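Singing in the loft at Trurnholm

May 13, 2018

I have been meaning to write about the evening hymn sing for weeks, and now that the spring one is over I can't put it off any longer, mostly because I've had the same tune going round my head since breakfast and I need to get it out somehow.
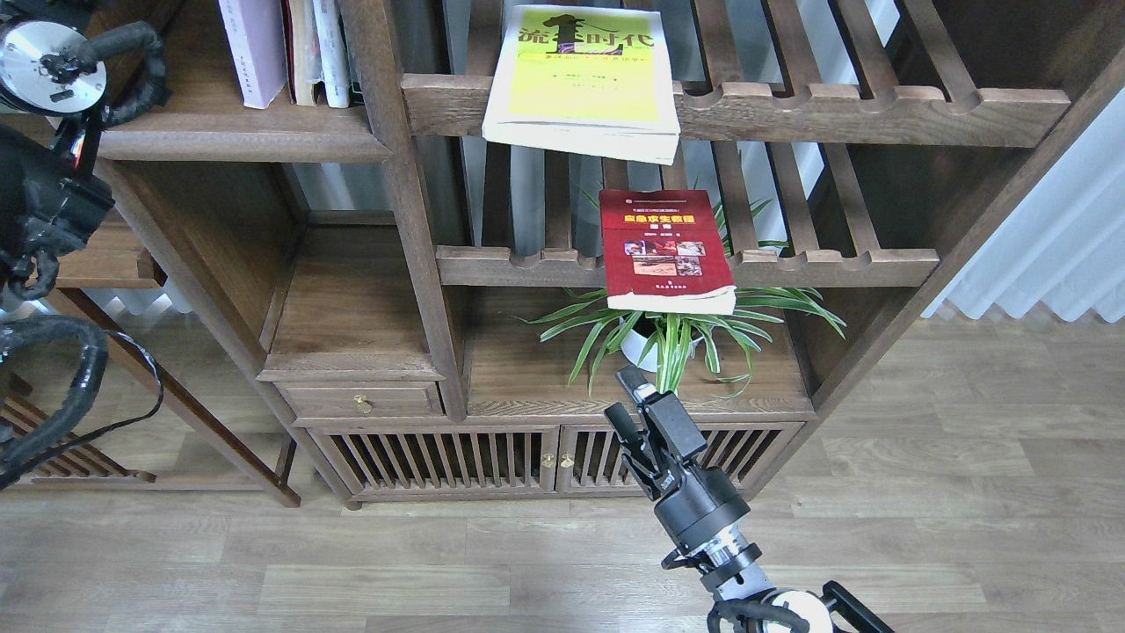 We've been going to the chapel at Trurnholm for 4 years now, and in all that time the singing on an ordinary morning has been, well, polite. Two verses, everybody half a beat behind the organ, sit down again. So when Sigrun Westerberg stood up after the notices last November and asked who would like to spend a whole evening doing nothing but hymns, I honestly expected a dozen hands. I was wrong and I'm so glad I was!

The idea is very simple. There's no sermon and no collection. Somebody calls out a number, Sigrun plays the last line so we can find our notes, and off we go. If you choose a hymn you can say a word about why, or you can keep quiet. Every verse gets sung, even the odd ones in the middle that always get left out (and some of those are wonderful, by the way - there's one about sea fog that I'd never heard in my life).

The first evening we got through far too many and I had no voice at all the next day. For this one Sigrun had us rest every half hour and drink something, and it made all the difference. By the end the sound was better than at the start. I was standing up in the loft with the altos, squeezed in by the stair rail, and when the basses came in underneath on the last verse I could feel it through the handrail. I don't know how to write that down properly. You'd have to come.

Åsmund Nygård had driven over from Zeladside with a carload from his congregation, and they brought their own book with them. It has a lot of the same words as ours set to quite different tunes, so there was a lovely muddle early on when half the room set off in one direction and half in the other. We stopped, laughed, and learned theirs. Then they learned ours. I think theirs is better, if I'm truthful, though my grandmother would have had something to say about that. It has a big leap in the third line that feels like stepping off a kerb you didn't know was there.

I asked Åsmund where the tune came from and he said it had been sung at Zeladside for as long as anyone could remember, mostly at funerals, but that his father used to hum it while mending nets. I've asked him to send me the notes so I can go over the alto part at home. It sits very low and I kept sliding up to the melody without meaning to.

The hymn I chose was the evening one we sang at my baptism. I was 2 at the time, so I remember nothing of it, but my mother wrote the number inside the cover of my children's Bible and I've always felt it belonged to me a bit. I had planned to say something before we sang and then my throat closed up, so I just gave the number. Ylva Lie, who was next to me, took hold of my sleeve and kept hold of it the whole way through. We sang the last verse without the organ. Sigrun hadn't told us she was going to stop playing, she simply lifted her hands, and there we all were.

I've thought about that a good deal since. I've been a churchgoer all my life and there have been long stretches when I couldn't have told you what I believed from one week to the next. I could always sing it, though. The words were there already, written by people who had been through much worse than me, and I could lean on them until I caught up. Sverre Isaksson once preached on the psalm about singing a new song, and he said that most of us spend our lives learning the old ones well enough to mean them. I wrote it on the back of the service sheet and I still have it in my coat pocket, gone soft as cloth.

Afterwards there was soup, and bread, and a cardamom cake that had vanished by the time the altos got down the stairs (the loft has its drawbacks). I ended up sitting beside Holger Hovland, who used to sing tenor and hadn't been inside the chapel for a long time. He'd only come to give his neighbour a lift and had meant to wait in the car. He told me he stood in the porch for the first three hymns, then came and sat at the back, and by the end he was in the front row singing harmony from memory. He asked when the next one was before he'd finished his bowl.

A few practical things, as several of you asked after my last post. You don't have to read music. You don't have to be a member, or to come to our church, or any church. Children are very welcome, and there was a baby this time who slept through everything including the loud Easter one. If large print would help, tell Sigrun beforehand and she'll have a copy ready on your chair. Parking is on the grass by the lower gate and it does get muddy, so don't wear your good shoes like I did.

The next evening will be in November again, and the plan is to take it over to Zeladside, where I'm told the ceiling is higher and the echo goes on for ever. I'm already choosing. At the moment it's between the harvest one with the tricky rhythm and that sea fog hymn, all seven verses, and if anyone else calls out the sea fog one first I shall be delighted and sing it twice.

Now I'm off to find my glasses and have another go at that low alto line.

This blog uses cookies to remember your settings. By carrying on reading you agree to their use. Accept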